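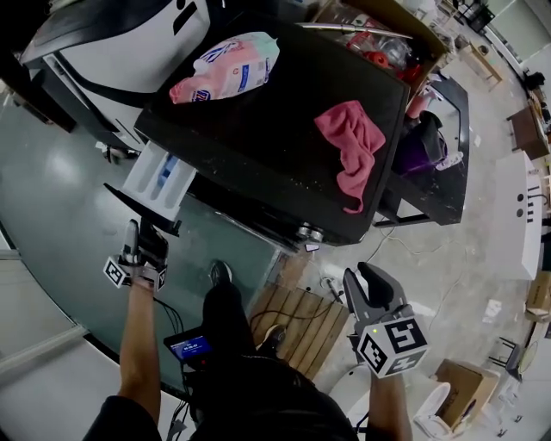 Detergent drawer open, with knobs at the right front corner.

Kurna Washer, Black
Item 1439
Sold and serviced by Trestby Laundry Supply

The Kurna is a plain washer for shared laundry rooms, workshops, and other places where many people use the same machine. The flat top can hold a detergent bag and a few small items while you sort a load. Controls are turned by hand. There is no app and no account to set up.

We stock the Kurna in black only. The white version was dropped in June, and we still carry drawers and knobs for it.

Detergent drawer
The drawer pulls out at the left front corner and has long parallel compartments, with a blue insert in one of them. It takes powder, liquid, or flakes. If you use Flakora soap flakes, break up any lumps first and keep them below the fill line. Flakes packed tightly into the drawer tend to turn to paste and stay there.

To clean the drawer, pull it out to the stop, press down at the back, and lift it free. Rinse it with warm water and an old toothbrush. Wipe out the opening too – softener collects along the upper edge.

Powder and crumbs on the top should be wiped off with a damp cloth. Do not use scouring powder or bleach on the dark finish. It leaves gray marks that do not polish out.
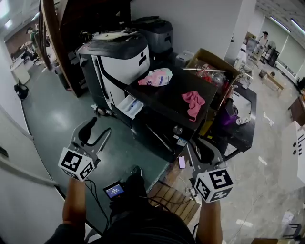 Programs
Everyday: cottons and mixed loads
Heavy: work clothes, towels, mats
Gentle: knits and anything with a hand wash label
Rinse and Spin: for items washed by hand
Drain: empties the drum without spinning

The Gentle program spins at 400 rpm. Red and pink items should be run separately the first few times, on Everyday, cold. Cleaning cloths with loose hems belong in a mesh bag.

Choosing a spot
Pick a level floor close to a drain and a cold water tap. Tile, sealed concrete, and painted floors are all fine. On soft vinyl, put a board under the feet. 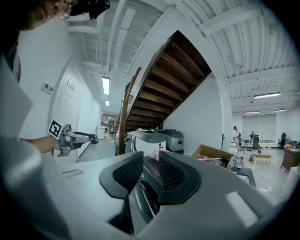 Room conditions matter more for the Kurna than for a washer in a small bathroom, as it is often one of several machines running at once. Allow for airflow behind the cabinet and keep the water taps within reach. In a long room with pipes up at the ceiling, have your plumber check where the supply can be brought down before you settle on a wall. Fluorescent ceiling lights like these give enough light for reading the dial, but a machine placed deep under a shelf will need its own lamp.

Delivery and hookup
The standard price covers delivery to the room, removal of packing, and connection to an existing tap and drain. It does not cover new plumbing or electrical work. Please measure doorways before you order. Stairs are charged by the flight.

Plug the washer straight into a grounded wall outlet. Power strips are for lamps and chargers and should not be used to run it.

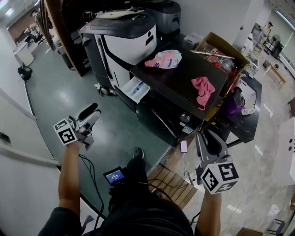
Floor by the appliances, with slatted pallet and power strip.

Parts and service
Drain filter: part 414
Inlet hose: Pruvost, straight or elbow end
Drawer insert, blue: sold singly
Control knob: sold singly

Parts and labor are covered for 2 years from delivery. Have the item number ready when you call. Drain filters and hoses ship the same day if ordered before noon.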